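Vitance Bimanual Software Program
Interim Progress Report to Hustis, Second Reporting Period

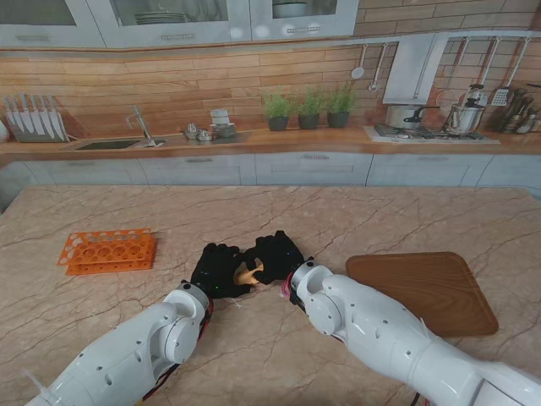
Work in this period covered three packages: the shared planning layer for the two arms (WP2), hand-to-hand transfer (WP3) and the logging and replay tools (WP4). WP2 is complete. WP3 is on schedule with one open fault. WP4 is three weeks behind the plan agreed in April.

WP2. Planning layer

The two arms are now planned as one system. In the first period each arm had its own planner and a lock on the space between them, which meant that one arm waited whenever the other was near the center of the table. The lock has been removed. A single trajectory optimizer takes both arms and both wrists as one state vector and checks collisions between all link pairs, including the cable runs, which are modeled as padded capsules fixed to the forearm links.

Planning time has a hard limit of 800 ms per request. Requests that reach the limit return the best feasible path found so far, or a hold command if no such path exists. The hold command was added after review by Ieuan Rosser, who found that the earlier version could return the last valid plan for a scene that had since changed.

The finger joints are not part of the optimizer. They are driven by a separate grasp controller that receives a contact target and a closing profile. We looked at merging the two and decided against it for this program. The combined problem did not fit in the time limit on the current computer.

WP3. Hand-to-hand transfer

Transfer of a small object from one hand to the other is the main test case for the period. The controller passes through four states: approach, shared grasp, load shift and release. The shared grasp is the hard part for perception, as the fingers of both hands cover most of the object and the pose estimate from the fixed camera becomes unreliable. The estimator now freezes the visual pose when the visible part of the object mask drops below a threshold, and carries the pose forward from the arm kinematics until the object can be seen again.

The grasp policy takes a 384-dimension image embedding together with joint positions and motor currents. It was retrained on 2,000 transfer episodes recorded at the Devitville site. Episodes with missing current data were excluded before training.

Open fault: on round objects the receiving hand sometimes reports stable contact before its thumb has closed. The giving hand then starts the load shift too early. Jarmo Ikonen traced this to the current filter, which delays the thumb signal relative to the other fingers. A corrected filter is in the test branch and has passed in simulation. Hardware runs are not finished, and the fault stays open until they are.

Clutter handling has been extended to flat and perforated items such as test tube racks and cutting boards. The segmentation model used to split a rack into many small regions around its holes, and the planner treated each region as a separate obstacle. Regions that share a support plane and a color cluster are now merged before the obstacle map is built.

WP4. Logging and replay

The Yadav log format is in use on both arms and both hands. All streams are stamped from one clock. Replay of joint and current data works. Replay of planner requests does not yet give the same result each time; the optimizer draws random seeds that are not written to the log. The fix is small but changes the log header, so it will go in together with the converter for older files. This is the cause of the delay.

Changes to the plan

We ask Hustis to approve moving the replay milestone to the end of the next period. No change to the budget is requested. The work on soft objects will start as planned and does not depend on WP4.

Next period

Close the thumb contact fault on hardware. Release the log converter. Add a recovery path for a failed shared grasp, in which the giving hand keeps the object and the receiving arm backs off along its approach path. Begin tests with soft objects.

Submitted 15th September
Jarmo Ikonen, software lead, Vitance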